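Let the Small Shops Stay Small

By Miroslava Vávra

The council in Todska wants to close the corner shops on the hill streets and send everyone to the new Wornus market by the highway. The plan was read out on a Thursday evening, and the word used for the shops was "redundant." I have bought my bread and tea from one of them for most of my adult life, and I think the word is wrong.

The case for closing goes like this. The hill shops sell few things and charge more for them. Wornus will have parking, longer hours and lower prices. Siham Aoun, who wrote the report, counted 582 households on the hill and found that most of them own a car. I don't dispute her count. I dispute what she did with it.

A household that owns a car doesn't have one at home all day. The car leaves at seven in the morning with whoever works in Gindov. The people left behind are the old, the sick and the ones with small children. They shop on foot, and they shop for today. A packet of crackers, some noodles, something sweet for a child who has been in bed with a fever since Sunday.
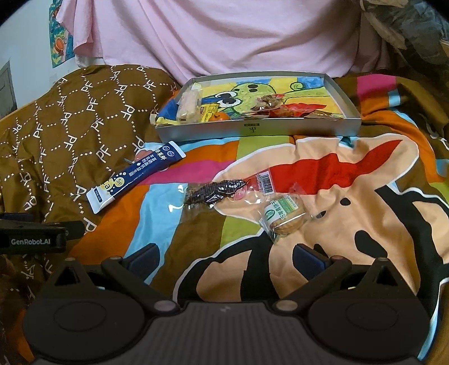 Buying little and often is treated in the report as a bad habit. It costs more per pound, and that much is true. But a full pantry takes money up front and a place to put it. Many flats on the hill have two rooms. Food sits on shelves meant for books, under beds and on top of wardrobes. Telling these families to buy in bulk is telling them to move.
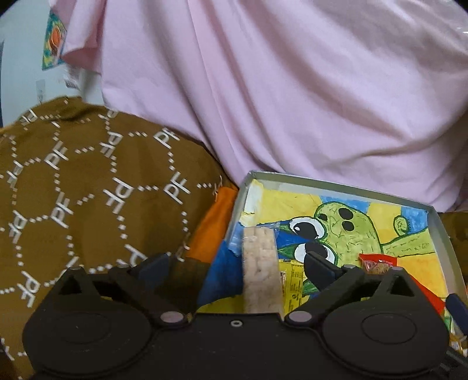 A boxed picture in bright colors, with a pink cloth hanging behind.

Then there is credit. Michalík, the shop at the top of the steps, keeps a notebook. If your pay is late you take what you need and settle up at the end of the month. The market has no notebook and isn't going to start one.

I would ask the council to do two things. Drop the new fee of 200 a month on shops under a certain size, and run the market bus in the middle of the day for those who want it. Then wait until April and see who uses what. If people stop going to the hill shops, the shops will close without any help from us.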